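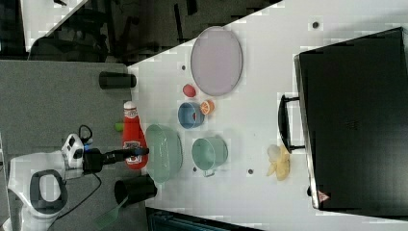

The Melwood table with the dishes out on it.

Melwood Table, white, from Ondgate
Reviewed Aug 11, 2018

I bought this table in April for the back room, where I needed one surface for both dishes and groceries. It came in two boxes and the order number ended in 841, which you will want handy if you call them, as they ask for it twice.

Assembly took me 49 minutes alone. The leg bolts are all one size. The instruction sheet has the feet drawn upside down, so go by the parts and ignore the drawing.

The top is plain white and shows everything. Ketchup wipes off with a damp cloth if you get to it the same day. I left a ring of it overnight once and needed dish soap and some rubbing. Orange juice has left no mark so far.

There is enough space for a big oval plate, a couple of bowls, a mug, fruit and a large black countertop oven, and still room to work. The oven stays on the right and the table does not sag under it. On carpet it rocks slightly until you turn the feet down - a hard floor would be easier.

My one real complaint is the surface. It is slick, and a light bowl slides if you bump it. I looked at the Jultero before this one and the top on that had more grip, but it was too narrow for me.

Four stars. I would buy it again at the same price.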